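Clello Gallery: Clearing the Small Things
Posted 31 December 2021

Most of this page is about sorting. We spent a good part of October going through boxes of odds and ends: toy bricks, garden bits, vases, gloves, the sort of thing that ends up in one crate because no other crate will have it. There are only a couple of pictures, with a few notes on each, and then the practical details that people have asked for by email.

The boxes came from the old store at Trurberg, where they had been stacked under the stairs. Some had labels from Pichler, who did the removal, and some had no label at all. We opened the unlabelled ones first. The rule was that anything whole and clean went on the table, anything whole and dirty went in the sink, and anything broken went in a sack by the door. It is a slow way to work but it meant each item was only picked up once or twice.

1. Bricks

Two blue toy bricks, both the long sort with two rows of four studs. They are near enough in colour that you would put them in the same bag, but side by side one is a deeper blue and the other a touch closer to cyan. We sort by size first and shade second. Pale plastic underneath is a help with this, even when it is scuffed, as dark colours stand out well against it.
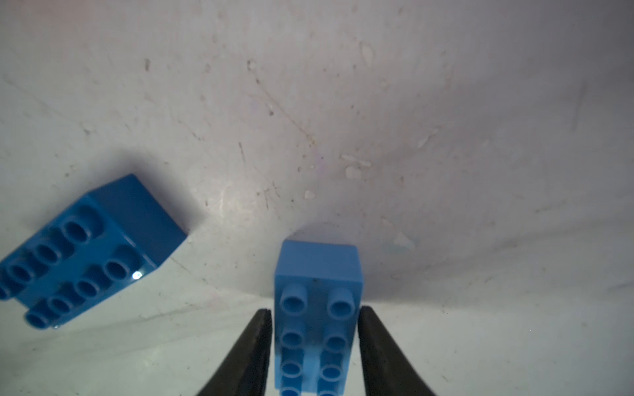
Trilon wrote in to say that shade is not worth sorting for at all, and that children building a wall will use whatever blue comes to hand. Their own bricks are kept in two tubs, long and short, and have been for years.

That is a fair point for a playroom. Ours are going out in sets, and a set with one odd brick tends to come back with a note. We did give up on shade for the reds, where there were too many in-between ones to draw a line.

The count for the whole lot came to 464 bricks, of which 49 were put aside as too chewed or too faded to pass on. The faded ones have gone to a craft group, where they will be used for printing with paint. Washing was done in a net bag in warm water with a little washing-up liquid, then the bricks were spread on towels overnight. Do not put them on a radiator. We lost a few flat plates that way, which bent and would not go back.

If you are doing this at home, tip out a small amount at a time. A full crate on the floor looks like progress but you end up kneeling on it. A baking tray with a rim is about the right size, and the little pieces do not roll off.

2. Garden and flowers

The garden things took less time than the bricks, mainly as there were fewer of them. Most of the tools were small ones for pots and window boxes. We had planned to hand these over separately, but they went better with the vases and artificial flowers, and that is how they were grouped in the end.

On the marble-patterned table: yellow artificial flowers in a dark ribbed glass vase, a trowel with a purple blade and a light pink handle, and a yellow work glove with a white cuff. The wire basket and the two-tier shelf rack on the walls behind are white.
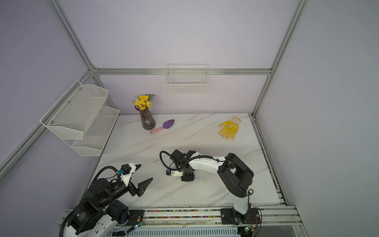 3. Notes on storing this sort of thing

Artificial flowers keep best standing up. If they are laid flat in a box the leaves crease – a hairdryer on low will bring most of them round, though not the very thin ones. Dust comes off with a dry paintbrush.

Ribbed glass holds dirt in the grooves. An old toothbrush and washing-up liquid will shift it. Wrap each vase separately, and put a ball of paper inside as well as round the outside.

Gloves should be stored in pairs, with a peg through the cuffs. Single ones are still useful for rough jobs, so we keep a bag of those and let people help themselves.

Trowels want a wipe with a dry cloth before they are put away. If the blade is metal, add a drop of oil.

4. What is left

There are roughly 200 items still to go through, mostly kitchen things and a box of picture frames without glass. These will be done in the new year and will have their own page. The bricks have all been bagged and are spoken for. Garden tools and vases can still be asked for through the contact form. Please say which section the item is in and whether you can collect, as we do not post glass.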